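Call for Participants: Paid Sessions on Household and Shop Chores with Two-Arm Robots

Teris, Nunton
Sessions run through the end of June

Teris is looking for adults who do ordinary hands-on work, at home or on a shop floor, to take part in paid sessions at our Nunton site. You will do a set of small chores by hand, watch a two-arm robot station attempt the same chores, score the attempts, and, if you want to, drive the arms yourself. You do not need any background in robots, programming or engineering. We have places for 105 people.

What the study is about

People ask us whether a machine can do the chores yet. They mean folding the towels, putting stock out on a display, sorting a drawer, wiping the counter and putting things back where they were. The short answer is that some of these can be done some of the time, under good light, on a clear table, at a speed most people would find hard to sit through. Others can't be done in any way a shop or a household would accept.

We want a longer answer than that. The project is called Vuvum. It compares how people do a chore with how a pair of arms does it, and it asks people who know the chore to say whether the result is good enough. Up to now the scoring has been done by our own staff. We know what the arms were trying to do, so we are easy graders. A person who has dressed a display case every morning for years will notice a crooked strap that we let pass.

So far we have 1,037 scored attempts. The goal is 3,000, and we would like most of the remaining ones to be scored by people from outside.

The chores

There are two groups, and you will be assigned to one of them based on your application.

Household: folding small towels and T-shirts, pairing socks, putting lids on containers, loading a utensil tray, winding a charging cord, sorting small things out of a mixed pile.

Shop floor: hanging packaged goods on pegs, handling soft-strap items such as watches and lanyards, closing small boxes, facing items on a shelf so the front shows, putting price tags in holders.

The soft items give the most trouble. A rigid box stays the shape it was when you reached for it. A strap or a sock changes shape as soon as it is touched, and it changes again when the second hand takes hold. Most people do this without looking. The arms have to be told, or shown, where the second grip goes, and a slotted stand or a peg leaves very little room for being a bit off.

Speed is a separate question. We score it separately, and you should too. A slow attempt that ends well is a good result for some chores and a useless one for others. We are interested in where you draw that line for the work you know.

The shop-floor table:

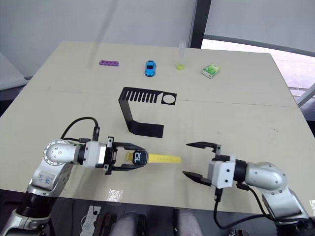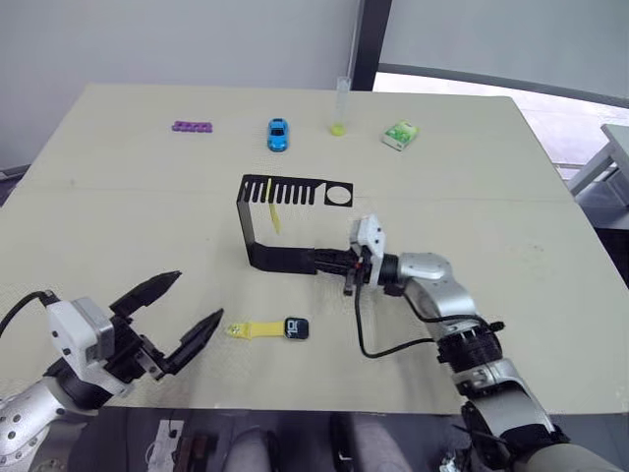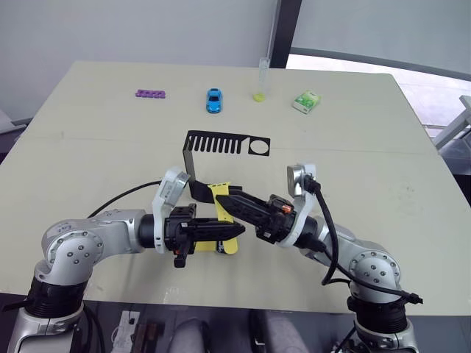

Two arms, a yellow strap and the black slotted stand, with small objects set out along the far side of the table.

What you will do

A session lasts three hours with a break in the middle. It has four parts.

Part one is by hand. You do each chore in your group five times at your own pace while we record your hands and the table. Your face is not recorded. Please do the chores the way you normally would. If you fold towels in thirds at home, fold them in thirds. If you think our layout is a silly way to set up a display, tell the person running the session and they will write it down.

Part two is watching and scoring. You sit beside the station while it attempts a chore on its own. After each attempt you fill in a one-page sheet. It asks whether the chore was finished, whether you would leave the result as it is or redo it, whether anything was handled in a way that could damage it, and whether you would let the arms carry on if you were not in the room. There is a blank space at the bottom, and we read what people put there.

Part three is scoring recorded attempts on a screen. Some recordings show the arms working on their own and some show the arms being driven by a person. You will not be told which is which until the end.

Part four is optional. You drive the arms for half an hour with a pair of hand controllers. Expect the first ten minutes to be frustrating. There is no target and your pay does not depend on how it goes.

Who we are looking for

You should be 18 or over and able to sit or stand at a table for up to an hour at a time. You should be able to read and fill in a short form in English. Beyond that, at least one of the following should be true:

You work in retail, merchandising, stockrooms or packing, or did so in the past five years.
You clean, do laundry or prepare rooms for pay.
You do most of the housework in your own home.
You have reduced strength or movement in one or both hands and have worked out your own ways of doing chores. The by-hand part can be shortened or skipped for you at full pay.

We already have plenty of engineering students. If you are one, you may still apply, but you will go on the waiting list.

People who have taken part in an earlier Vuvum session can't score again in this round. They can refer someone else.

Pay

Pay is $25 an hour, in quarter-hour steps, counted from the time you sign in. If the station is down and we have to stop early, you are paid for the full three hours. Payment is by bank transfer or prepaid card and goes out the week after your session. Parking is free. Bus fare is refunded on the day if you bring the ticket.

Participants who finish one session may be invited to join the weekly scoring group. This is part-time paid work at the same rate, four hours each Wednesday, starting at 9:30 a.m. There are six places. The group scores new attempts and helps rewrite the scoring sheet when a question is not working. The last version asked whether the result was "neat," and people could not agree on what that meant for socks.

Safety

The arms move slowly when a person is at the table, and a staff member is at the stop button for the whole session. You will be shown a second stop button within your own reach, and you may use it at any time for any reason. Do not reach between the arms while they are powered. If an item falls, leave it and we will pick it up.

Please wear closed shoes. Tie back long hair and leave loose scarves, necklaces and wide cuffs at the door. We have lockers.

Recordings and privacy

We keep the recordings of your hands, your score sheets, and a short form with your age range and type of work. Your name is kept in a separate file and deleted once payment has cleared. Recordings may be used to train and test control software at Teris and may be shared with our university partners under a written agreement. You may ask us to delete your recordings up to 60 days after your session. Once that time has passed they will have been merged with the rest and we can't pull them out.

You will get the consent form by email before you come. Read it at home and bring your questions. If you decide on the day that you do not want to go ahead, you will be paid for one hour.

A question we are often asked

Are you building something to replace my job?

We build arms and the software that runs them, and some customers will want to use them for work that people are paid to do now. We are not going to tell you otherwise. The results of this study, including the chores where the arms did badly, will be written up in a plain report and sent to every participant who wants a copy. In the last internal round, the arms failed most of the lanyard attempts. That will be in the report too.

How to get here

Sessions are held on the ground floor of the Rallis Building in Nunton. The entrance is at the side, past the loading door. There is a ramp and no steps. Ring the bell marked Teris and someone will come down the hall to let you in. Morning sessions start at 9:00 a.m. and afternoon sessions at 1:30 p.m. Please don't come more than ten minutes early, as the previous participant may still be finishing.

How to apply

Fill in the application form on this site or ask for a paper copy at the front desk. It takes five minutes. Tell us:

Your name and a phone number or email address
Which group you would prefer, household or shop floor
What kind of chores you do and how often
Whether you can come in the morning, the afternoon or either
Anything we should know to make the session work for you, such as a chair with arms, larger print or an extra break

There is also a box that asks which single chore you would hand over to a machine first, and which you would keep. Answer it or leave it blank. It has no effect on whether you are chosen.

We reply to every application within a week. If your group is full, we will offer you the other one or put you on the list for cancellations.

Questions about sessions and scheduling: Kalliopi Karras, participant coordinator
Questions about recordings and consent: Terence Sedgwick
Questions about the Wednesday scoring group: Impi Eskola

Applications stay open until all places are filled.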